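Unit 4: Heat and how it moves

Notes for Introduction to Everyday Physics, Drinley evening program

Read these before the February lab. Chapter 5 of the course reader covers the same ground with more math. You are responsible for the parts marked "know this" on the unit sheet.

Heat and temperature

Temperature tells you how fast the particles in a thing are moving, on average. Heat is energy that moves from a warmer thing to a cooler one. A bathtub of lukewarm water holds far more thermal energy than a cup of boiling water, even though the cup would burn you and the tub would not. There is simply more water in the tub.

One US gallon of water is 3,785 milliliters, or close enough to 3,785 grams for our purposes. Raising one gram of water by one degree Celsius takes 4.18 joules. You will need both numbers for problem 2.

Conduction

Conduction is heat moving through a material, or between two materials that touch. The particles in the warm part jostle their neighbors, and the jostling spreads. In metals, loose electrons carry most of the energy, and that makes metals fast conductors. Air, wool and foam are slow ones.

The rate of conduction depends on four things: the material, the area of contact, the thickness, and the temperature difference. Double the area and the rate doubles. Double the thickness and the rate is cut in half. Write the equation out in words first if the symbols give you trouble.

A common example is the floor test. Stand with one bare foot on tile and one on a rug in the same room. Both are at room temperature, but the tile feels colder because it pulls heat out of your foot faster.

Electronics have the same problem in reverse. A processor makes a lot of heat in a very small area, and the heat has to be spread over a larger one before air can carry it off. The metal lid on top of the chip is the first step. A finned block called a heat sink usually sits on the lid, with a thin layer of paste between them to fill the tiny air gaps.
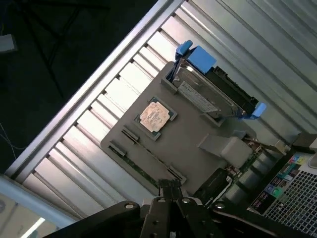 Fig. 4.2. Computer processor with a metal heat spreader, in a gray fixture plate.

Convection

Convection is heat carried by a moving fluid, either a liquid or a gas. Warm air is less dense than cool air, so it rises and cool air moves in to replace it. This is natural convection. If a fan or pump does the moving, it is forced convection.

Home radiators work mostly by convection despite the name. Keep furniture away from them for this reason — a couch pushed up against one blocks the flow of air.

Radiation

Every object gives off radiation, and hotter objects give off much more of it. No material is needed in between. Sunlight reaches us this way. Dull, dark surfaces generally absorb and emit well. Shiny surfaces do neither well, so emergency blankets have a shiny coating.

Problems

1. Name the main kind of heat transfer in each case: a spoon handle warming in soup, a hair dryer, a campfire felt from across the clearing.

2. How many joules does it take to warm one gallon of water from 13 °C to 48 °C? Ignore losses to the container.

3. A window pane is replaced with one of the same glass, twice as thick. Considering only the glass, what happens to the rate of conduction if the surface temperatures stay the same?

The problems are worth 30 points in total. Show units on every line.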